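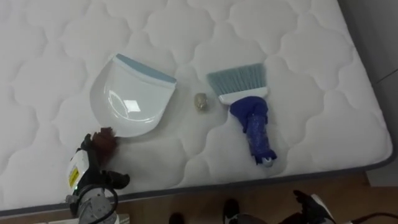
Fig. 1. White dustpan on a quilted mattress.

Unit 6: Picture-led social accounts
Course 2507, Writing and Publishing Online
Notes by Prys Lougher. Read before the Wednesday session.

6.1 Scope

Unit 5 dealt with text posts. This unit deals with accounts whose main content is still pictures, and in particular with how posts are grouped, labeled and found again. Video is left for Unit 8. Camera technique is not part of the course.

6.2 Terms

Feed: posts in the order the service chooses to show them. The order may differ from one reader to the next.
Board: a named group of saved pictures, kept by one account. Some services say album or collection. These notes use board throughout.
Caption: text stored with the picture and shown beside or under it.
Alt text: text stored with the picture and read aloud by screen readers. It is written separately from the caption and should not repeat it word for word.
Source link: the address a saved picture points back to. A picture saved from a search results page often loses this link or points to the wrong place.

6.3 Board titles

A board title has two jobs. It tells a visitor what the board holds, and it gives the service's search something to match. Titles such as "Stuff" or "Misc" do neither. A title that names a subject and a limit (a place, a season, a material) is easier to match and easier to keep in order, as the account holder can tell at once whether a new picture belongs.

Compare the two practice accounts. Palia keeps a few large boards with broad titles. Ranimis keeps many small ones with narrow titles, several of which overlap. Neither layout is wrong. Palia's boards take longer to scroll, while Ranimis has the same picture saved in more than one place, so a correction to the caption must be made in each.

For the exercise, no board may hold more than 20 pictures. Split a board that passes the limit and rename both parts. Do not add "Part 2" to the title.

6.4 Captions

State the subject first. Search results may show only the opening words, and a caption that begins with a greeting or a question uses them up. Names of places and people go in full at first mention. Tags go at the end. Two tags are enough for the exercise.

The credit line follows the caption and gives the maker's name and the source link. Saving a picture to a board does not transfer any rights in it. Where the maker cannot be traced, the picture is not used in coursework.

6.5 Scheduling

Tremblay is the posting calendar used in the lab. Enter the post, the board and the time. Times are stored in the time zone of the account, so check this setting before entering anything. Changes made after a post is queued apply to the caption but leave the alt text as it was. Edit the alt text by hand.

6.6 Exercise

Work in pairs on the Cemine practice account. Choose one existing board, rewrite its title, and rewrite the captions and alt text of its first 2 pictures. Keep the old wording in a separate file. Ewan Kerr will mark the old and new versions side by side.

Reading for Unit 7: the handout on comments and replies, sections 7.1 and 7.2.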